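Club News: Can Sillov Fold a Jacket? 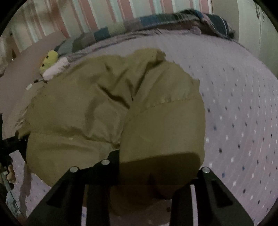
Wait until the spring showcase before calling it a laundry robot, one parent wrote to us after the last issue, and we can't argue. The Sillov project has been promising tidy clothes since June. What the students have so far is 200 recorded tries with a hand-held gripper, 12 kinds of clothing on the list, and a model that handles dish towels on a good day.

Puffer jackets are the current headache. The padding bulges between the fingers, and the team can't agree on which seam to grab first. Orkard, the club's other team, says to skip outerwear entirely. Sillov wants another 30 tries per garment before giving up.

We'd like to see one sleeve folded first. Team members are asked to bring their clips to the Bomo room by 7 p.m. to be sorted, with file names that make sense this time.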